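Open Doors at Nendbridge
4 Jul 2022

Train late, taxi later, and by the time I got to the old printworks at Nendbridge the tea urn was already on its second fill. Name badge, sticky label, pen that didn't work. In.

The open day is Clotar's first. Small firm, one long room, a lot of extension leads. They build the software that tells robot arms how to handle small fiddly things, and twice a year from now on they want the public in to watch. A brave idea. Most demos I get sent to are behind glass with a man in a fleece talking over them. No glass at this one, just a strip of yellow tape and a polite request to keep your scarf out of the way.

Hema Palaniappan runs the bench work. Quick talker, quicker walker. "People come in wanting to see it lift a car door," she told me, halfway across the room already. "I want them to see it do a toy brick. The brick is harder."

She means it. A car door is big and always in the same place. A brick is little, slippery, and has to go down square on the studs or it doesn't go down at all. A hair out and it rides up on one side. Push harder and you've shoved the whole board sideways. Children learn this at three or so, swearing optional. 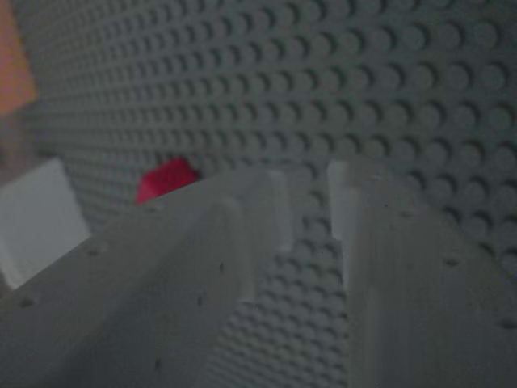
The bit I hadn't expected was how slow it all is. Come down, stop. Tiny shuffle left. Stop again. A boy near the front gave it a running commentary, like snooker, and his gran told him to hush, and then she started doing it too.

Clotar's system is called Olatunji, after a street one of the founders lived on. It learns from people steering the arm by hand, over and over, and there had been 217 of those practice runs on the brick job before the doors opened. Yupin Paisan did most of them. Four hours a day through February, she says, in a room with the heating off. She can now spot a bad grip before it happens and finds she does it at home aswell, watching other people pick up mugs.

I asked what goes wrong. Plenty. Shadows, for one. Bricks lying at funny angles against something else. The fingers themselves getting in the way of the view, so that just when you most want to see the brick, you can't. Paisan reckons that last one accounts for most of her bad afternoons.

And the money? A grant, a bank loan and one paying customer, Flarnorura, who pack craft kits and are fed up with lids. Palaniappan wouldn't give me a figure for the contract. She would give me one for the fingertips, which wear out and have to be swapped every 400 grips. There's a jam jar of dead ones by the kettle.

Had a go myself, at the end. You hold a sort of handle and the arm copies you, a beat behind. My first brick went on the floor. Second one too. Third went on crooked and Paisan straightened it with her thumb, very kindly, without saying a word.

Next open day is in Febuary. Free, but book, and bring a jumper.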